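Skin Care for Grown-Ups, Session 4: Dry Patches and the Hands That Have Them

Last session was sunscreen, and most of you claimed to wear it. Moving on.

What dry skin is

The outer layer of skin holds water with the help of its own oils. Hot showers, strong soap and central heating strip those oils away. You then feel tight and itchy, and buy something expensive with a leaf on the label.

What to do first

Turn the shower down. Lukewarm is the word, and yes, it is a miserable word in winter. Pat yourself with the towel — sanding is for floors — and put moisturiser on while the skin is still a little damp.

Ointment, cream or lotion?

Ointments are mostly grease. They work well and ruin shirts. Creams sit in the middle. Lotions are mostly water, feel lovely and need putting on again before you have found the lid. For cracked knuckles, start with an ointment at bedtime under cotton gloves. Romance will survive.

Reading the label

"Unscented" may only mean that a smell has been covered by another smell. Look for "fragrance free". "Natural" tells you very little, as nettles are natural too.

When to stop reading handouts

See a pharmacist or GP if the skin is weeping, bleeding or keeping you awake, or if 2 weeks of plain moisturiser have changed nothing.

Before next time

Bring one product from your own bathroom and read its ingredients aloud to the group. The Lostden class managed this without injury.
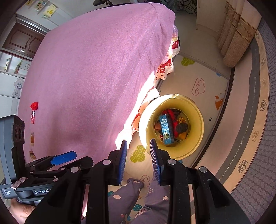
Patch testing comes next, so keep the inside of one elbow free of anything new until then.

Dellon Evening Classes | Contact the office, Room 644 | © Dellon | Back to top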